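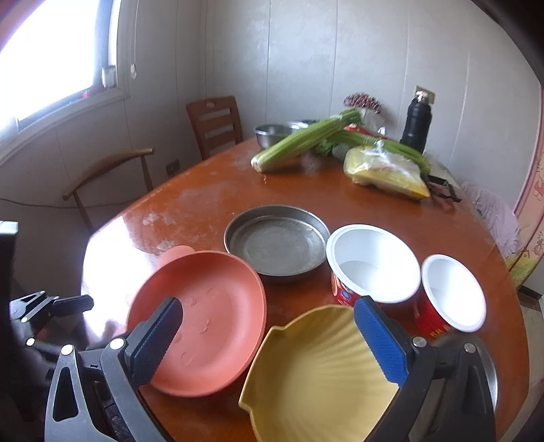
How long should a hands-on gripper demonstration run?
Plan on 52 minutes for each group, with the table reset included.

Section 4. Running an open day with the Ghaffari hand grippers

I wrote this part of the guide after our open day at the Bratwood house in Kullville, and I've kept it in the order I do things, so you can print it and work down the page. Sections 2 and 3 have the charging and pairing instructions. If your grippers aren't paired yet, go back and do that first (I didn't, the first time, and spent the opening of my own talk staring at a progress bar while people ate all the cookies).

4.1 Before anyone arrives

1. Pick a table people can walk up to from at least two sides. A regular dining table is great. Visitors loosen up when the setting looks like home, and you get much better questions!

2. Put out ordinary dishes. Plates, bowls, a pan, a cup or two. Mix metal with other materials if you can, and include a couple of different rim shapes.

3. Add some groceries at the far end. Celery is my favorite for this. It's long, it bends a little, and it gets in the way exactly the way real groceries do.

4. Wipe the finger pads with a cloth that's just barely damp, then dry them. Check the ridges for crumbs. You'll be amazed what gets in there.

5. Open and close each gripper ten times with nothing in it. You're feeling for a catch in the travel. If there is one, look at the pivot pins first and read 6.2 before you touch a screwdriver.

6. Start one test recording, move a plate from one side to the other, stop, and play it back on the laptop. Check that both fingers show up and that the window light isn't washing out the whole tabletop. If it is, turn yourself around the table before you start messing with exposure settings.

Note: Glossy tables throw glare. You can live with a patch of it. I'd only pull a curtain if the dish itself disappears in the playback.

Caution: Nothing over 550 grams goes in a single gripper during a public session. The fingers may well manage more, but your visitor's wrist gets tired long before the hardware does, and that's when things land on the floor.

4.2 The talk

Keep it short. I give people the basic idea and then get a gripper into somebody's hand as fast as I can. What I say goes more or less like this: the tool you're holding has the same kind of fingers as the ones on the arm back at Grestutlow, and when you move a bowl with it, the recording shows what the fingers met and where your hand went. Do that enough times, with enough different people and bowls, and there's something for a robot to learn from.

That's the whole talk. Somebody will ask if the robot is going to do their dishes by June. I tell them I wouldn't sell the dishwasher.
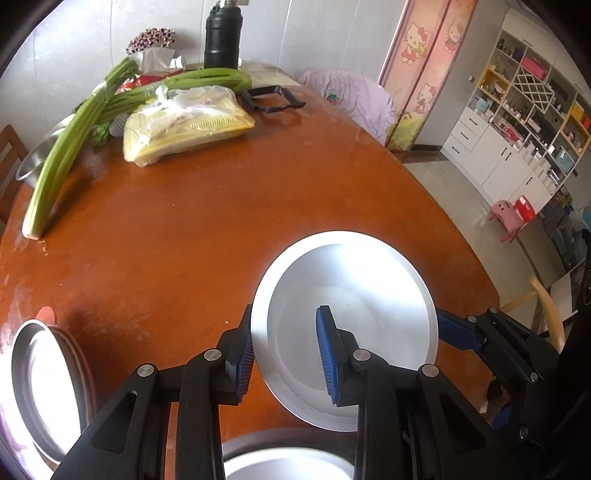 Then I hand over the first gripper and let them play with it over the bare part of the table before they pick up anything at all. Squeeze, let go, squeeze, let go. Most folks squeeze way too hard at first, so give them time to find the spot where the pads just meet. It's a nice moment for the shy ones too, since there's no right answer yet.

4.3 First turn, one hand

1. Have the visitor stand square to the table with their elbow in close.

2. Ask them to choose a dish. Let them choose! If you choose for them they get nervous and start trying to please you.

3. Tell them to bring the open fingers over the rim, one finger inside and one outside, and go down a little farther than feels needed.

4. Close slowly until the dish stops wobbling.

5. Lift it a hand's width. Hold. Set it back down and wait until it's sitting flat before they open the fingers.

6. Press the end button yourself. Visitors forget, and then you have a long recording of someone chatting about their vacation.

Caution: Keep loose sleeves, lanyards and long hair clear of the linkage. The joints close with enough force to give you a good pinch, and I have the thumb to prove it.

Note: Dropped dishes are fine. Leave the recording running, have them pick the thing up and go again. I put a folded blanket on the floor when there are kids in the group.

4.4 Second turn, two hands

Two grippers at once is the part people remember, and it's also where the session can bog down, so here's how I keep it moving.

1. Hand over the left gripper first and let the visitor settle. Then the right.

2. Start with one gripper doing the holding and the other just hovering. Have them bring the second one in from the side, low, with the fingers open.

3. Once they've steadied a dish with both, ask them to tip it toward themselves and back.

4. Next, try stacking. Bigger bowl on the bottom. Shallow plates are harder than they look, and I save them for anyone who's feeling cocky.

5. Finish by passing one plate from the left gripper to the right. The trick is to get the second grip firm before letting go with the first, and I say it out loud every single time.

Caution: Two people, one gripper each, is fun but needs room. Keep them on neighboring sides of the table. Across from each other they bump knuckles.

If the left and right recordings don't line up afterward, the clocks have drifted. Stop both, dock both, wait for the green light, start over. Don't try to fix it by hand in front of a group. I did that once with the laptop hooked up to the big screen and it was a very quiet few minutes.

4.5 What to tell visitors about the recordings

Say it before they pick anything up, and say it in normal words. The grippers record what's in front of them, and that can include the room and whoever is standing in it. Anybody who'd like to stay out of it can stand behind the person holding the grippers. Anybody who changes their mind can have their clips deleted before they leave, and you should know how to do that without looking it up (it's in 5.4, go practice).

We had 28 visitors at Bratwood and kept 232 clips from the day. I wouldn't aim for a number. If you start pushing for clips, the turns get rushed and the grasps get sloppy, and you end up throwing half of them out anyway.
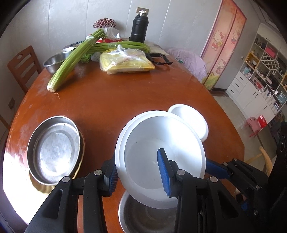
Trinidad Calvo wrote to me after reading the draft of this section: "I'd let them fail more. My group got better grasps once I quit coaching, and the kids figured out the rim trick faster than I could explain it. Also, please tell people to bring a second set of batteries."

So, batteries. Bring a second set. And I've softened up on the coaching as well. These days I go through the steps in 4.3 once, then step back and only speak up if fingers (the human kind) are in danger.

4.6 Resetting between groups

1. Stop all recordings and look at the file list. Every turn should have an entry.

2. Swap batteries even if the light is still green.

3. Wipe the pads again.

4. Move the dishes around. You want the next group to find a different table from the last one. Shift the groceries too, turn a bowl on its side, lean a plate on something.

5. Open and close each gripper a few times and listen for clicking.

4.7 Packing up

Copy the recordings to two drives before you disconnect anything. Grippers go in the case with the fingers closed and the pads dry. The chargers go in the lid pocket, and the little pin wrench goes back in its slot, please, as we're on our third one.

Guide text last changed December 2021. The spare pad sizes are listed in 6.5.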